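Sturnley Folding Work Table, Model 1037
Sold by Dralow Workroom Supply

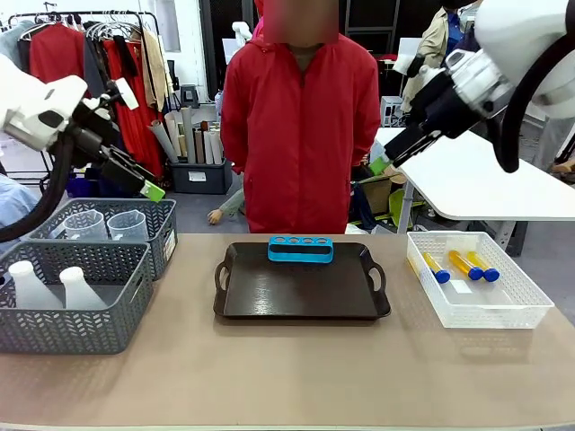
Red zip-up jacket, hood down, on the far side of the work surface.

The Sturnley is a table for people who have been meaning to get a proper table. It folds, it locks, and it holds up a sewing machine, a tax return or a half-finished model ship with the same lack of enthusiasm.

Meenakshi Arumugam drew the first version after her old card table gave way under a slow cooker. She has asked us to leave out the recipe. The current model has wider feet and a latch you can work with one hand — the other is usually holding coffee.

What you get
Tabletop with legs attached
2 leg locks
2 spare foot caps, for when the first ones roll under the fridge
Hex key, identical to the nine you already own

Finish: Bilitz Gray or Xolalpa Clay. The clay hides tea stains. The gray hides nothing, but it photographs well.

Care: wipe with a damp cloth. Do not stand on it. Balakrishnan Varghese in our returns department can tell when you have stood on it.

Warranty: 2 years on the frame and locks. Scratches, glue and glitter are yours to keep.

Shipping: flat, in one box, left wherever the driver feels is right. New stock of the clay finish arrives in May. Orders placed before noon go out the same afternoon.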